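Workshop tips: keeping your gripper software tidy

These come from the Tundomdale workshop, where we record tabletop tasks with hand-held grippers and turn them into motion for an arm. Most of them were learned by losing an afternoon. They are in no special order, so pick out what you need.

Name recordings before you start
Type the task name into the recorder before anyone picks up a gripper. A folder of files called test, test2 and test_final is no use in June when you want the one where the lid was on. We use the object, then the action, then the initials of whoever was holding the grippers.

Check both clocks
If the two grippers log to separate files, compare their clocks at the start of every session. Tap the jaws together once and look for the bump in both traces. If the bumps don't line up, restart the logger. Shifting one file by hand afterwards works for a short take and drifts on a long one.

Zero the jaws when they are shut
The opening width is only as good as its zero. Close the jaws fully, press zero, open them fully, and read the number on the screen. Write it on a bit of tape on the bench. When tomorrow's number is different, look for a slipped belt or a loose screw before you touch the software.

Keep settings out of the code
Speeds, limits and table height belong in one plain text file. Ours used to be spread over the planner, the viewer and a script of Silvan's that only ran on his laptop. Reto Lanz moved the lot into a single file and we have had fewer arguments. Put the units next to every number. Millimetres in one place and metres in another will send the arm somewhere you didn't want.

Lower the speed limit for any new plan
Run each new plan at the slowest setting first, with a hand on the stop button. Then run it again at the same speed. Only after that turn it up.

Clear things in the planner
The planner treats clear plastic badly if all it gets is camera depth. The sides drop out and it thinks it can go straight through. Add the box by hand as a solid shape, a little larger than the real thing, and save it with the task. The same goes for glass jars and anything shiny. A strip of masking tape round the rim helps the camera too, if you don't mind how it looks.

Soft tubes
Squeeze tubes are awkward because the shape changes with the grip. Tell the software to hold the tube by position and cap the force, and set the cap on an old tube you can spare. Hold it with the flat end up if the task allows, so the tracker has a straight edge to follow. When recording, lift well clear of the container before moving sideways. Planners copy what you do, and a hand that just skims the rim becomes an arm that catches it.
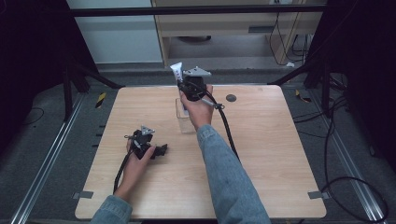
Tube at the far gripper, clear container beside it, near gripper with its jaws over bare wood.

Leave the idle hand in the recording
If one gripper has nothing to do, keep it in view and still. Svenja trimmed the idle hand out of a whole batch to save space, and the two-arm planner then had no idea where the second arm should wait. It parked it in the middle of the table.

Cables
Give each cable enough slack for the longest reach, then clamp it near the device. A cable that pulls shows up as a small sideways wobble in the trace, and it is easy to mistake for filter trouble. Don't smooth it away. Move the cable and record again.

Thin out old files
We keep the last 2,000 takes on the workshop machine and move the rest to the drive in the office. At 4,000 the viewer took so long to open that people made tea. Delete failed takes only if you have written down why they failed; a good set of failures is handy for testing the checker.

Update on a quiet morning
Never update the driver and the planner together. Do one, run a saved task from start to finish, then do the other. Keep the old installer in the same folder as the new one. Domenica Pichler has a printed sheet of which versions work together, taped inside the cupboard door, and it gets a fresh line in pencil after each update.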